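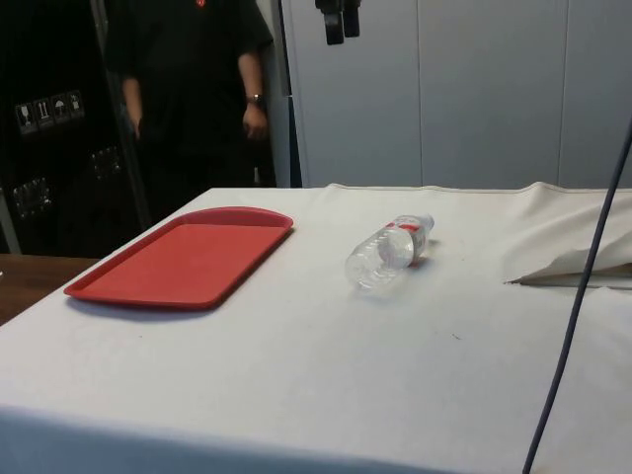 Attachment 1: fixed camera, bottle-to-tray task, start position

Ticket: Bottle-to-tray set, episodes rejected at import
Raised by: Stavros Dimitriou
Site: Tristorville
Status: reopened

Stavros Dimitriou, 09:40
The Rondix import threw out 67 of 1,211 episodes with "start state mismatch". The note on the previous ticket blames the operators for sloppy resets. I don't buy it. The bottle is allowed to lie at any angle, so what exactly is it being matched against?

Matúš Slanina, 10:15
Against the reference still. Tray left, bottle on its side near the middle, nothing else on the cloth. My money is on the cloth. Look at the fold on the right in the attachment, it's bunched up well above the table. The grey cable also crosses in front of it.

Stavros Dimitriou, 10:32
Possible, but that's a guess from one picture. Are the rejected ones any more creased than the rest? A clear bottle on white cloth is hard enough to find on a good day.

Matúš Slanina, 11:50
Pulled 40 rejects. Bottle outline missing in 33, fold marked as an object in the other 7. So we're both a bit right.

Stavros Dimitriou, 12:05
Then please don't close this with "operators retrained" again. Steps:
- flatten and clip the cloth
- route the cable behind the table
- rerun the rejects with the mismatch check off, review by hand

Matúš Slanina, 14:20
First two done. Rerun queued. I doubt clipping the cloth does anything for the 33.

Stavros Dimitriou, 14:26
So do I. Leave open.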